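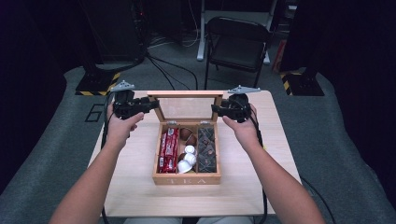 How often do the jaws on the Jaler hand grippers need to be realigned? Every 14 hours of use, which is more often than the leaflet admits and less often than I feared.

I have looked after a pair of these for 90 days now, and I like them the way one likes an old car. They come from Prurkex in a box with 2 cables, a hex key and a booklet translated by someone in a great hurry. Setup took me a morning. Most of that went on the cables, which want to be on the outside of each hand. Route them inside and they cross under your wrists, and then you are knitting.

Realigning is simple enough. Close the jaws on a flat shim, loosen the rear screw, let everything settle, tighten. Thongchai Kaewkla, on the bench next to mine, does it by eye and gets away with it. I don't.

The fin bracket on top is my one real complaint. Its screws back out slowly, and a bracket that leans a little looks perfectly fine until you check the numbers. I add a dab of threadlocker and recheck after every 2,000 closes – the counter is buried three menus down, naturally.

For small goods like tea packets the short jaws are excellent. Spares ship from Plotosberg. Mine took until July.

Four stars. The fifth is presumably still in the mail.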